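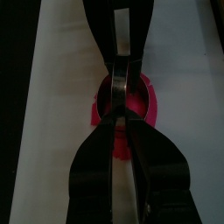 # Paucar wrist camera kit for the Cesside two-finger gripper

The Paucar kit puts a small color camera on the wrist of your arm, looking straight down past the gripper and onto the work. It is made by Hilar for the Cesside two-finger gripper and ships with everything needed to mount it, connect it and start recording.

Order code: 611

## What it is for

A camera on a stand loses sight of the part when the arm moves over it. A wrist camera stays close all the way down to contact, so you can check how the fingers line up with the part before they close. Most buyers use the kit for teaching grasps by hand, recording picks for later review, or finding small parts on a bench.

It suits soft and irregular items as well as machined ones. Foam, paper and molded scrap often have torn or uneven edges that a fixed pick position doesn't allow for.

## In the box

- Camera module with lens fitted and focused
- Black mounting bracket for the Cesside wrist flange
- Four screws and a hex key
- USB cable, 1000 mm, with a locking plug at the camera end
- Six reusable cable ties
- Printed setup card

The gripper, fingers and arm are sold separately.

## Specifications

| Item | Value |
|---|---|
| Sensor | Color, rolling shutter |
| Focus | Fixed, set at the factory |
| Closest working distance | 40 mm |
| Module weight | 40 g |
| Cable length | 1000 mm |
| Power | From the USB cable |
| Operating system | Linux or Windows |

## Fitting

1. Power down the arm and open the gripper by hand.
2. Set the bracket against the flange with the notch facing the cable side.
3. Start all four screws before tightening any of them.
4. Plug in the cable and leave a loop at the wrist joint.
5. Turn the wrist slowly through its full travel and watch the cable.

Don't use thread glue on the bracket screws. The module can be taken off for cleaning by loosening the two outer screws only.

## Using the view

The gripper fills a good part of the picture and will cover some of whatever is under it. Keep this in mind if your software needs to see the whole outline of a part. Take one picture with the arm raised, then use the close view for the last part of the move.

Polished metal near the fingers can show as a bright streak under a single overhead lamp. A second lamp from the side — or a sheet of diffuser over the first — usually brings it down. Lock the exposure once the lighting is set. If the bench is pale, set it with the gripper over the bench, or the black finger parts will come out too dark to judge the gap.

## Software

The camera shows up as a standard video device. Plelik, the free recording tool from Hilar, saves video together with arm position if your controller can send it. Version notes and the calibration sheet are included in the download.

## Ordering and returns

The kit is in stock and sold singly. Brackets for the older Cesside flange are due in June. Unused kits can be returned in the original box; opened kits are accepted if the lens seal is unbroken. Spare cables and screws are listed under accessories.

Page updated March 15, 2022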